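November 3, 2019
Robotics club, sorting task, Etmont arm

Picked up where we left off, meaning I spent the first stretch finding out who had changed the home position and not written it down. It was me.

Ran the push script 40 times against the shape list. 21 good. Maëlys Sabatier says that is better than a coin and I should put it on the poster for Prikbridge. The misses are nearly all the same miss: the arm comes down a bit long, nudges the block instead of stopping beside it, and then everything after that is off by the same amount. So at least it is consistent.

Things tried:
- slower approach (no change, just longer to watch)
- offset of 2 mm in y (better near, worse far)
- redoing the corner calibration with the board pushed hard against the bolts - should have done this first

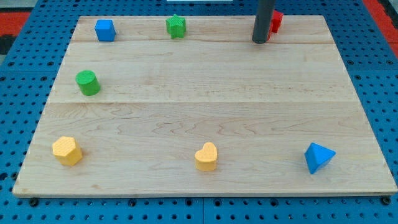

The star and the heart are still the troublemakers. The color threshold is fine, but the center it picks for the heart sits too close to the lobes, and the rod goes where it is told. Abbasi's fix from January was to use the bounding box center. I called that crude at the time. Putting it back in.

To do: rerun far row only, label the spare fuses, ask Rornby if the 101 page rulebook says anywhere that blocks have to stay upright. Not reading it again myself.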